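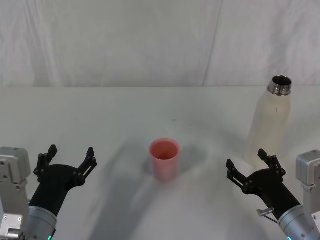 Photo: Bokik

About us

Bokik teaches robots everyday jobs by doing the jobs with them. We're a small team in Gurthorpe, and our days go to showing two-armed robots how to handle ordinary kitchen things. One of us works the arms by remote control, the robot records every movement, and then it has a go by itself. We love this work!

Pouring is our favourite lesson at the moment. It looks like nothing when you do it at your own sink, but there's the grip, the lift, the tilt and the knowing when to stop – and every operator has their own style. 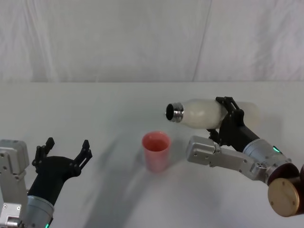
How we teach

New operators spend 13 days on the controls before we keep any of their recordings. We've saved 2000 demonstrations so far, clumsy ones included, and we label them all by hand. 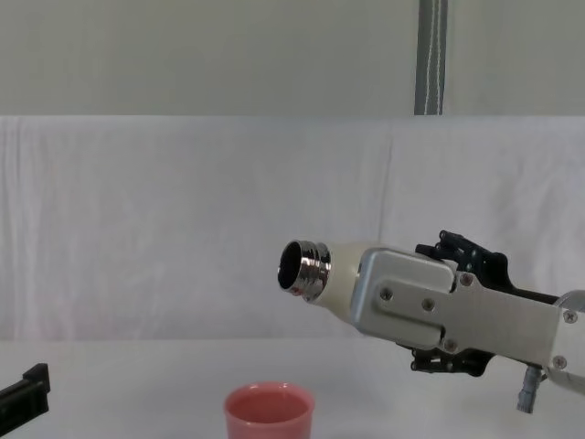 Grip is the thing we argue over most, usually at lunch. Hold a bottle too near the neck and the fingers crowd the pour; too far back and the tilt gets hard to judge. With the fingers closed over and under the body, as they are here, the threaded neck stays clear and the operator can line it up with the cup.
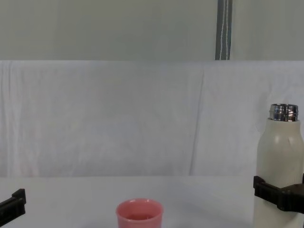

Our Bivavau project, run with our neighbours at Ekanayake, is all about the slow bits between movements. Operators learn to pause with the bottle upright in the gripper and check where the cup is standing before they go any further. Three of our team are on it full time, and visitors are welcome to come and try the controls.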